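Anyone want to keep a morning diary with me this December?

So I've been trying to fix my mornings again. Regular readers will sigh, because this is a hobby of mine by now, right up there with buying notebooks and losing pens. But the last attempt lasted 14 days, which for me is a small miracle, and the only thing that was different was that I had to tell somebody about it every day. My friend Itzel Salinas got a message from me before breakfast, I got one back, and that was it. Then she went on vacation and I went back to reading recipes in bed until my tea was cold.

So I want company, and I want more of it than one poor friend. I'm looking for people who'll write a few lines every morning through December and share them with the rest of us. I'm calling it Stelum, after the cafe where I came up with it (they do a very good cardamom bun, and I had two).

What you'd be doing: write something before you start your day. What time you woke up, whether you slept, what you read, what you ate, what's bugging you. Five lines is plenty. If your morning starts at noon because you work nights, great, I'd love to hear from you especially! Post it to our little mailing list by the end of your day, and once a week answer somebody else's entry. No word counts, no streaks, no badges.

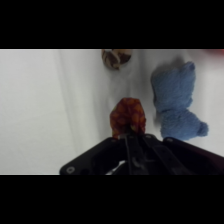
Bohdana Hutsuliak wrote back after I floated this in the newsletter: "I'd join, but my mornings are all the same. I get up, I feed the cat, I look for my other shoe. Who wants to read thirty-one days of that?"

Me! I do! I told her so, and she's in now. The shoe is exactly the kind of thing I'm after. I have read enough about people who get up at five and swim in a lake.

You'd be a good fit if you can write simple English (mistakes welcome, mine are on show here every week), if you don't mind strangers reading about your toast, and if you can be kind to people who slept badly. You don't need a blog. You do need to be over 18. Please don't join to sell us a sleep app or a course, I'll notice and I'll be grumpy.

It isn't paid, sorry. It's also free to join, and at the end I'd like to put my favorite entries into a small printed booklet, only with your okay. Everyone who writes gets a copy in the mail. Yaryna Holovko has promised to do the layout, and she's much better at that than I am.

To sign up, reply to the newsletter or leave a comment under this post with the word Stelum in it. Tell me your name (a made-up one is fine), your time zone, and what you did this morning before ten. I'll send the list details to everybody at the end of the month.

Now I'm off to find out why I own four alarm clocks and none of them has a battery.

Inna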